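Keeping Leftovers Out of Trouble

Rice is the one people get wrong. It sits on the stove through dinner, a movie and somebody's second dessert, and then goes into the fridge as if all is forgiven. Spread it in a shallow dish and get it chilled within 2 hours of cooking.

Soup is no better behaved. A full stockpot cools at the speed of local government, so split it among small containers first.
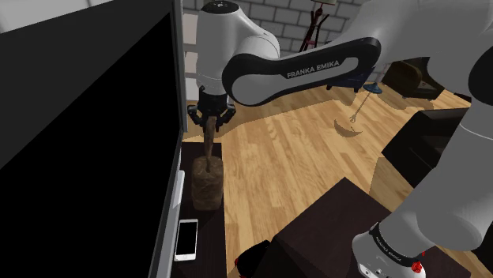

Label everything with the date. You will not remember, and the chili won't tell you. Most cooked leftovers are good for 3 to 4 days in the fridge, and sniffing them proves only that you have a nose.

Reheat until steaming all the way through, stirring halfway.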